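**Evaluating the Brustament hand pair for furniture handling: is the standard package sufficient?**

*Posted by Vichien Duangkaew, Ciltau Community Forum, Integration and Purchasing*

Our facilities department has been offered the Brustament hand pair on a 4-week evaluation. The intended work is the repositioning of classroom tables by a two-armed unit. The supplier's quotation lists the hands, wrist couplings and a basic grasp library, with the two-handed lifting module priced separately. I would appreciate guidance from members who have used the product on whether the basic library can manage a table edge, and whether the supplier's service plan is worth taking in the first year.

**Thongsuk Training Center, Equipment Office**

Our center completed an evaluation of the same package in February. The basic library includes an edge grasp, and we found it adequate for light tables with a plain front edge. The fingers close under the board while the index finger remains extended on top. We advise setting the two hands at equal distances from the middle of the table before any lift is commanded.

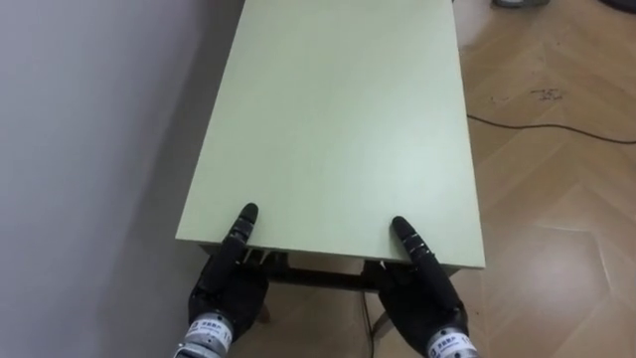 *Edge grasp on a green-topped table, index fingers on the upper surface.*

Please check the underside of your furniture before the trial begins. Rails and brackets reduce the space available to the fingers, and the default closing depth had to be changed for two of our table models. The setting is found under Grasp, Edge, Depth, on a scale of 0 to 100. Cables on or near the table should be secured separately.

We did not purchase the two-handed module. Without it, the arms must be synchronized by your own controller, and our technician required several days to do this properly. Departments without a technician should include the module in the initial order.

**skinambridge_ops**

Agree on the module. We skipped it and bought it later at a higher price. Order code is 623 if they have not changed the list.

**R. in Procurement**

With regard to the service plan, our contract covered finger replacement for the first 200 hours of operation only. Kindly request the hour limit in writing, as it did not appear in the quotation we received. I cannot comment on tables; our units are used for bin handling.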